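Irkari has moved, and the tables got there before the chairs did

Jun 3, 2024

If you've walked past the old Masri showroom in Rirnberg lately, you may have noticed the paper is finally off the windows. I stuck my head in and Nest Mathias waved me over before I could even ask (thank you, Nest!). Irkari, the little furniture store she runs with Eifion Ruddock, is moving in after 9 years on Geta Street, and I got the tour while they were still setting up.

The big gray wood-grain tables are what I fell for. The grain runs in long, wavy lines and the front edge has a slight curve to it, so you want to run your hand along it – I did, twice. On that glossy white tile floor, with the ceiling lights bouncing back up at you, gray looks so much warmer than I expected. 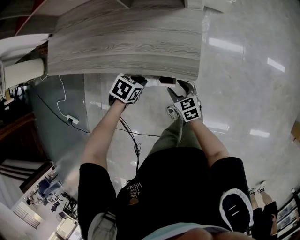

Eifion wanted a rug under every table and Nest wanted none, so for now they've settled on 2 rugs near the door and bare tile everywhere else. I'm with Nest. The chairs are coming on a later truck, 51 of them, and the lamps will probably follow in December.

Doors open to everybody next week. Parking is behind the building, same lot as before, and the side entrance has a ramp if you're bringing a stroller.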